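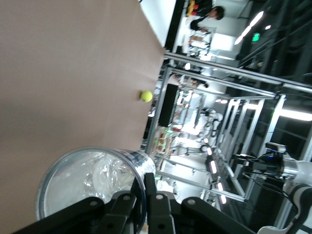 Entry for November 12, 2018: Clearing of the Activity Room

The day was given over to clearing the activity room at Plarkham House ahead of the floor work. The room is to be handed over with every table bare, every cupboard emptied and all loose items boxed, labelled and entered in the register. The register stood at 602 entries when the doors were opened this morning.

Work began with the brown table, where the small games are kept out for general use. The large clear plastic cup and the little yellow-green ball belong to the tossing game and were entered together on one line. The matching cups in the tall cupboard were checked for cracks before stacking. Two were split at the base and were put out with the recycling. The remainder were stacked mouth down in a Brasitz crate, with a sheet of newspaper between each pair, and the balls were tied in a cloth bag and laid on top. It was noted that balls had been put away in at least three different places over the winter, including the cutlery drawer. A line has been added to the room rules asking that they be returned to the bag.

The clear cups mark easily. They were washed in lukewarm water with a little dish soap and left to drain on a tea towel. The scouring pad is not to be used on them, as it leaves the plastic cloudy, and the older set has already been spoiled in this manner.

The morning tea break was taken at the usual time. The urn was slow again.

The board games followed. Each box was opened and its contents compared with the list inside the lid. Where pieces were missing, the number was written on masking tape and fixed to the end of the box, so that it may be read when the boxes are shelved on their sides. The Lunusus set is complete apart from the sand timer. The large jigsaw, marked on its box as 1,568 pieces, was not counted. It was weighed against the other copy on the kitchen scale, the two were found to be near enough, and both were kept. The previous entry on this subject proposed that the jigsaws be given away. That proposal is withdrawn for the present, there having been several requests for them at the front desk.

Some discussion took place regarding the craft supplies. It was agreed that dried-out markers should be thrown away without exception, and this was done, to the extent of one full garbage bag. Coloured paper was sorted into whole sheets and offcuts. The offcuts went into the shoe box for the children's table. Glue sticks were tried on scrap paper and those still usable were returned to their tray. The felt has been attacked by moths along one fold and will need to be looked at in better light.

Lunch was soup and buttered rolls from Carrasco Bakery. Around 50 rolls had been ordered in error for a much smaller party, and the surplus was sent across to the seniors' lunch, where it was well received. The standing order has been corrected.

In the afternoon the table tops were wiped down. A damp cloth was used first, then a dry one, working from the middle of the table outward. The finish is matte and shows a smear if it is left to dry unattended. A sticky patch near one corner, believed to be old tape, came away with a little cooking oil on a paper towel. The chairs were not reached and remain stacked by the radiator.

Outstanding matters are recorded as follows.

The key to the tall cupboard turns only when the door is lifted slightly. A locksmith should be asked for a price before January.

Labels on the first row of crates were written in pencil and have begun to rub off. They are to be written again in marker.

The cloth bag for the balls has a hole in one seam. It was pinned for today and should be mended before the game is next lent out.

The sand timer may be in the lost property box, which was locked at the time of writing.

The room was closed shortly after four. The lights at the kitchen end were left on for the evening choir, and the remaining crates will be brought up from the basement tomorrow morning.

Last updated: same day, evening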